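Opinion

The second-hand sofa deserves a better hearing

When my sister moved into her flat in Clandholm last May, she had a kettle, two lamps and no sofa. She looked at new ones for a fortnight. The cheapest she liked cost £648 and would take eleven weeks to come. In the end she bought one from a retired couple four streets away, carried it home with a neighbour and a sack truck, and has sat on it every evening since. Delivery cost her a bottle of wine.

I mention it because of how people reacted. Our mother asked whether it was clean. A colleague asked if she was short of money. Another said she would never be able to do it herself, and pulled a face. All of these people buy second-hand cars. Two of them live in houses built before the First World War, with floorboards that strangers have walked on for over a century. The sofa is where they draw the line.

I think the line is in the wrong place, and that we pay a good deal for keeping it there.

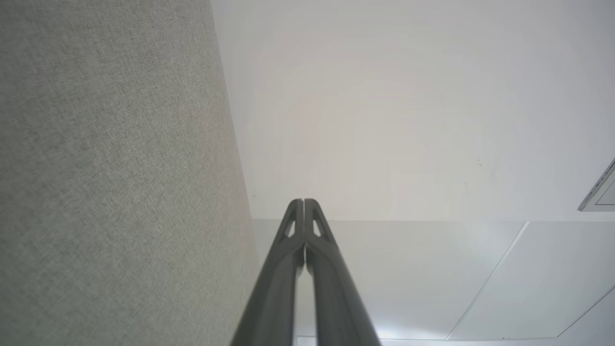 What a sofa used to be

My grandparents bought one sofa in their lives. It came from Hegarty, a furniture shop that stood on the main street here until the bypass was built, and they paid for it over two years. It was recovered twice, once in brown and once in a green that nobody in the family has forgiven. The frame was beech and the joints were glued and screwed. When my grandfather died it went to an uncle, who still has it in a back bedroom.

I don't want to make too much of this. Plenty of furniture sold in those years was rubbish, and we don't see it now because it was burnt or tipped long ago. My grandparents also had no choice in the matter. They kept the sofa because another one was out of reach. But there was a trade built around keeping things, and a person could make a living from it. Clandholm had three upholsterers when I was at school. It has one now, Ottmar Görtz, who works out of a unit behind the tyre place and takes bookings four months ahead.

I went to see him before writing this. He told me that he turns away more than half the sofas people ask him about. The usual trouble is underneath. The cover has gone, and the owner wants a new cover, but the frame below is stapled chipboard and will not hold new webbing. He can do the work, but he would be ashamed to charge for it. He keeps a notebook of jobs going back to when he opened and read me the last number in it, which was 3,832. He said the early ones were nearly all sofas and armchairs. These days it is mostly pub benches, caravan seats and the odd boat.

The question of dirt

The objection I hear most is hygiene, and I take it seriously. Nobody wants bed bugs. A soft seat holds on to smoke, dog and damp, and a listing on a website tells you nothing about any of them. You have to go and put your nose to it, which is embarrassing to do in front of the owner. My sister did it anyway. She also took the cushions off, ran a hand down the back, shone her phone along the seams and asked whether anyone in the house smoked.

That is ten minutes' work, and after it she knew more about that sofa than most people know about the train seat they take to work. We sit on shared upholstery all the time. Cinemas, waiting rooms, buses, hotel lobbies, the staffroom. I have never seen anyone refuse a chair at the dentist's on the grounds that it had been sat on.

Fabric can be cleaned, too. A hired machine does a three-seater in an afternoon, and the colour of the water is a strong argument for doing it to the sofa you already own. My own is seven years old and I had thought of it as a clean piece of furniture. I won't describe the bucket.

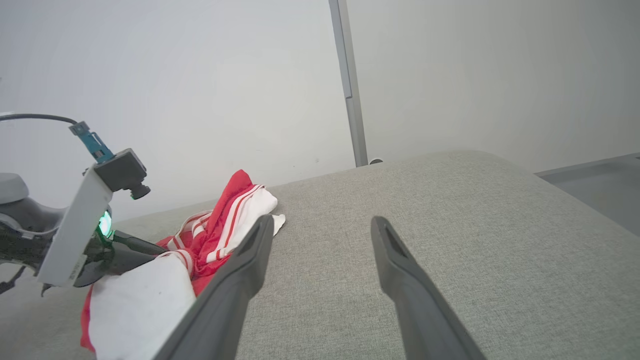 The better objection is fire safety. In this country upholstered furniture is meant to carry a permanent label, and a charity shop will not take a piece without one. Perfectly sound sofas are refused because somebody cut the label off years ago for being scratchy. Rónán Lenihan, who manages the Grisance reuse warehouse on the ring road, told me they turned down 261 pieces last year for a missing label alone. He doesn't blame the rule. He thinks the shops should explain the label at the till, and that it should be sewn somewhere it can't annoy the back of anyone's knee. I agree with him on both counts. If you have scissors in your hand as you read this, put them down.

What I would change

Telling people to be less squeamish will not get us far, so I would start with the shops. A sofa should be sold with a plain statement of what the frame is made of and whether the covers and seat cushions can be replaced. The buyer of a washing machine can find out how much water it uses. The buyer of a sofa, who may spend three times as much, is told that it is called the Odix and comes in Pebble or Storm.

Next I would look at councils. Ours charges for a bulky collection and sends what it collects straight to the tip. The reuse warehouse has a van and would collect good pieces for nothing, but the council's booking page doesn't mention it. One line of text would fix that. I wrote to suggest it in the spring and had a reply thanking me for my interest in waste.

The last thing is training. Görtz is sixty-six and has no apprentice. He had one, a good one, who left for a kitchen fitter because the money was better and the work was steady. I can't fault the lad for it. But when Görtz shuts his unit, the nearest person who can rebuild a seat will be forty miles off, and a sofa that costs more to move than to replace will be thrown away whatever its owner would like to do.

My sister's, by the way, has a sag at the left-hand end where one of the retired couple must have sat for years. She has put a folded blanket under the cushion. She is on the list for a proper repair in the autumn.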